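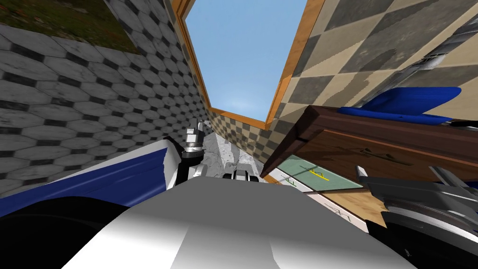 Computer rendering: hexagonal wall tile and a framed opening onto sky.

The Quiet Embargo: How Payment Refusals Do the Work of Sanctions

A trade sanction has an author, a date and a legal text. It can be debated in a parliament and challenged in a court. The refusal of a bank to pass on a payment has none of these. It arrives as a one-line message, often a code, and the firm that receives it has no right to know why. I want to argue that the second instrument now does more damage to small trading economies than the first, and that governments which claim to have no quarrel with those economies are responsible for it all the same.

Take the case of Woteo, a port district that lives on timber, fish and light assembly. No government has placed Woteo under sanctions. Its neighbor across the strait has been under them for years. The two share a shipping registry and a telephone prefix, and for compliance software that is enough. In the last reporting year, local exporters logged 3,697 incoming payments that were delayed past the contract date or returned to the sender. The figure comes from a survey of 1,051 firms compiled by the economist Wen-hsiung Chow, and it counts only cases where the exporter could produce the paperwork.

Most of those payments were small. A large refinery can hire lawyers and route its receipts through a subsidiary. Skadutwood, a sawmill that sells planed boards to furniture makers overseas, cannot. It depended for years on one correspondent line, held by its local bank with Giltside. When Giltside closed the line in October, the mill had boards on the water and no way to be paid for them. The buyer wanted to pay. The local bank wanted to receive. The shipment was lawful under every statute that applied to it.

The incentive is simple arithmetic

Giltside was acting within its own logic, and it would be a mistake to look for malice. A correspondent account for a small bank earns a modest fee. The expected cost of a violation, even an accidental one, is the fine multiplied by its probability, plus the cost of the staff who must check each transfer. When the fine has no upper limit, almost any probability makes the account a losing business. The rational response is to close it.

What the regulator calls a risk-based approach therefore works in practice as a blanket rule. Officials say, correctly, that they never told any bank to leave. They wrote a penalty schedule that makes leaving the cheapest option, and they have left the schedule in place after seeing the results. I do not think the distinction between ordering an outcome and pricing it deserves much respect.

The usual reply is that firms can switch to another bank. In Woteo, 80 percent of export receipts passed through two correspondent lines before the closure. After it, the remaining line raised its charges and set a minimum transfer size. Competition does not correct this, as every potential entrant faces the same penalty schedule and reaches the same result. 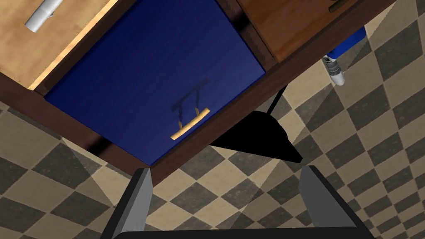
The workarounds are worse

Trade did not stop. Part of it moved to Kwan, a private settlement system that nets claims between merchants and pays out the balance in goods or in third currencies. Kwan is fast and, so far as I can establish, fairly run. It is also opaque. It files no reports with any central bank, and its members have no deposit protection. A policy defended in the name of financial transparency has moved lawful trade out of the supervised system.

The fiscal effect follows with a lag. Receipts that do not touch a domestic bank are hard to tax and cannot be counted as reserves. The central bank sees its reserves fall, tightens credit, and is then told by foreign lenders that its troubles come from weak management. Some of them do. Woteo's customs office is slow and its registry should have been separated from the neighbor's long ago. But the credit squeeze can be dated to the closure of the line, and the customs office was just as slow before it.

What should change

Oana Olteanu has proposed a written safe harbor: a bank that completes a fixed list of checks on a transfer below a set value would be immune from penalty for that transfer. I would support it with two additions. The first is a duty to state reasons, in plain terms, to the account holder within a fixed period. The second is a notice period before a last remaining line is closed, long enough for contracts already signed to be settled.

The objection is that sanctioned parties would split their payments to fit under the value limit. Some would try. Splitting leaves a pattern that supervised banks can detect, and Kwan's ledger is closed to them. A regulator that wants to find evasion should prefer that the payments stay where it can read them.

Neither measure requires lifting any sanction now in force. They ask only that a state which restricts trade do so in a text that names its target, and that a sawmill outside the target be able to collect an invoice.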